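Re: [small-audio] Cleaning charging cases before resale 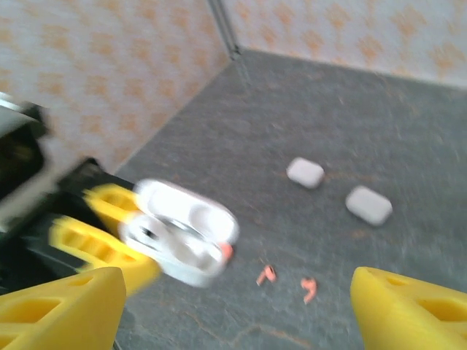
Hello all, and thank you Gillespie for the long answer. I want to write how I clean the cases now, because my way has changed a little after your advice. I begin always with the lid and the hinge. On a white case the dirt is easy to see outside, but most of it collects along the thin metal line of the hinge and in the hollows where the earbuds lie. With the lid fully open, like on the glossy white one in the photo, the brush can reach both sides of the hinge, and I move it only in one direction, from the middle to the corner. I use a dry brush first and a cotton stick with a very small amount of alcohol after. I never put the liquid directly in the case.

Gillespie Ritchie wrote:
> For the contacts at the bottom of the hollows I would not use
> anything made of metal. A wooden toothpick is hard enough. If
> the case came from Velari with the older spring hinge, do not
> force the lid past the point where it stops. I broke 2 that way
> and the spring cannot be bought separately.
>
> How long do you let them dry? I leave mine open overnight.

I leave them open for 15 minutes with the alcohol and it was enough until now, but the room is warm in July. In winter I will probably do as you do.

About the toothpick I agree. Before, I used the plastic tip from a Nirkon repair set, and it left small marks on the bottom of one case. The buyer did not complain, but I could see them. The toothpick becomes soft after a few cases and I change it then.

I have one question about the outside. On glossy cases I get fine circles in the surface after wiping, visible only under the lamp. I tried the cloth for glasses and also a new cloth from Drunska, and both make the same circles. Maybe I press too much – or maybe there is still dust on the case when I start. Does somebody rinse the cloth between two cases? Mine is dry the whole time.

Also, for the person who asked about the box of mixed parts: the lot number is 419 and it is still with Semeniuk. He wants 200 for everything together and does not want to divide it. I did not open the bags, so I cannot say which lids fit which cases. If two or three people from the list want to share, please write to me directly and I will ask him to keep it until the end of the month.

Best regards to everybody,
Semeniuk's neighbor from the second floor (you know my address)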